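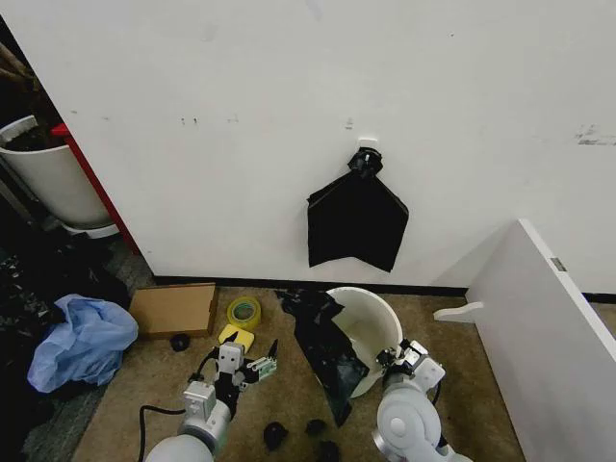 2018-08-24

Slept badly, up early, moving-out nerves. Six weeks of telling myself the back room would be quick. It is not quick. Still the black bag hanging off that little white hook on the wall, still cardboard and the yellow tape on the carpet, the bucket on its side with another bag half in it. And the wall!! Scuffs all over. Dark marks left of the hook, a gray smudge over to the right. Magic sponge? Or paint. Landlord at Brulbridge wants it "as found" and I did not take pictures when I moved in, stupid.

Eun-seong Hong called at lunch. Can lend the van but only for 2 hours, and I have to fill the tank. Fine. Said yes before checking with Durari about the keys, so now I have to call them tommorow. Deposit is 1000. I want all of it back. Do not let them take it for carpet.

To do tonight, no excuses. Sort the cloth pile, most of it is rags anyway. Hook off slowly, dont rip the paint. Find the lid for the good pan. Cancel Jirken, they charge again in October if I forget.

Ate toast standing up. Mom texted, wants to know if I am taking the lamp. Yes taking the lamp. Back hurts, left side again.

Later. Did half the pile. Found the gray sweater I blamed the laundromat for, feel a bit bad. Rest of it in the morning, need more bags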